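Community Help: City Programs and Grants
Topic: Neighborhood improvement

Does a relocated street market still count toward the neighborhood improvement application?
Posted 15/03/2018

Our merchants' association represents stallholders on the former Powell Street market in Cakunbridge. In December the stalls were moved to the covered site at Telley so that drainage work could begin. The association had been preparing an application to the city's neighborhood improvement program, and the form asks for the "permanent place of operation" of the applicant. We hold a temporary permit for Telley and a written right of return to Powell. Which address should be entered, and does the temporary permit affect eligibility? We would also appreciate guidance on whether prepared food stalls may be included in the same application.

3 answers

Answer 1 (marked as helpful)
The address to be entered is the one shown on the right of return, provided that the letter bears the stamp of the city's property office. The temporary permit should be attached as a supporting document. Applicants in the Nonier district were handled in this manner during the last round, and their files were accepted without further inquiry.

Eligibility is determined by the number of residents served within the district boundary. The minimum is 1,139 households. Powell alone meets this figure under the most recent district count, which lists 1,509. The Telley households should not be added, as they belong to a separate district and the reviewing office will strike them from the total.

Prepared food stalls may be included. They must be listed on the second schedule, together with the health certificate number of each stall and a short statement of what is sold.

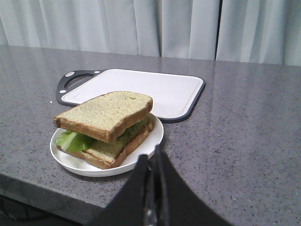 Prepared food: a sandwich on herb or seeded bread.

Stalls selling only packaged goods remain on the first schedule. A stall that sells both should appear on the second schedule alone. The combined request for equipment may not exceed 3,000 dollars per association, and estimates are to be submitted with the form.

Answer 2
We used the temporary address and it was fine. That was under the old form, however.

Answer 3
The first answer is correct with regard to the address. Please note one addition. Where an association has fewer than 20 members in good standing, the property office requires a signed member list before it will stamp the right of return. The list must be less than six months old. Requests for the stamp are received at the Cakunbridge counter only, and should be made before the application is filed, as the file number cannot be changed afterward.

The question of whether canopies count as equipment was raised at the last information session and has not been settled in writing. Associations intending to request them should obtain a written reply from the program office.

Comment from the original poster
Thank you. The association will enter the Powell address and attach the permit. Our letter is signed but carries no stamp, and we will apply for one at the Cakunbridge counter.

This question is open to further answers. Replies reflect the experience of members and do not constitute a decision of the city.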